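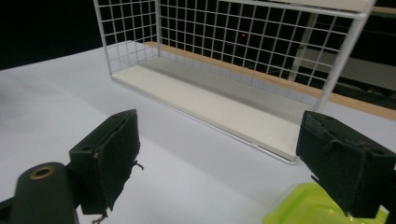

January 21, 2019

Spent most of the morning on the storage question for the Welholm shelves, and I think we are finally getting somewhere. The cardboard trays were never going to last, and Vivek Maurya has been saying so since April, bless him. What I keep coming back to is the white wire mesh basket, the rectangular one with the square grid, standing on the pale grey table with its top open. You can see into it from any side, and dust has nowhere much to settle. My one worry is small things slipping through the squares, so I cut a card liner for the bottom and it fits rather nicely – a bit snug in one corner, but I can trim that.

Ashok Mittal came by with the Kaltent price list and we had a long chat over tea. They do the baskets in packs of eight, and we would need nearly 50 to fill the back wall, so the last pack would leave us with a few over. I don't mind that at all, as the Trujillo samples are still living in a carrier bag under my desk and deserve better!

The shelf depth is 300 mm, and I still need the outside measurement of the basket with the rim included. Vivek has the good steel rule. Labels next – Ashok likes the tie-on sort, and I have a roll of them somewhere in the Skosinwood drawer.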